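Since November I am comparing two grippers for my small arm at home, and I promised to write something when I have results. The first one is the Loltard, which came with soft pads. The second is the Ung, with hard fingers in the form of a wedge. Both run on the same Dalel controller, so I only had to change the mount and 4 screws.

For the test I chose clothes hangers. They hook into each other, and a gripper which is good with boxes can become very helpless.
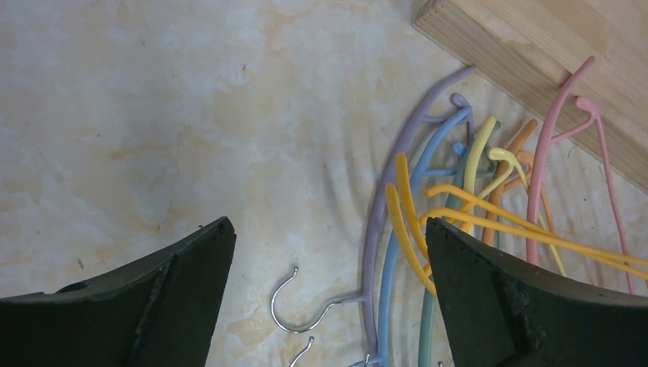 I made 261 tries in total, always with 20 seconds as the limit for one try. The Loltard holds better when it has the hanger, but its pads are too thick to go between two bars. The Ung goes in easily, and then it often pulls out a second hanger together with the first. I lowered the closing speed in Fluvlow and this helped a little.

For now the Ung stays on the arm. Next I want to try a slow turn of the wrist before lifting, and I still must find a better place for the cable.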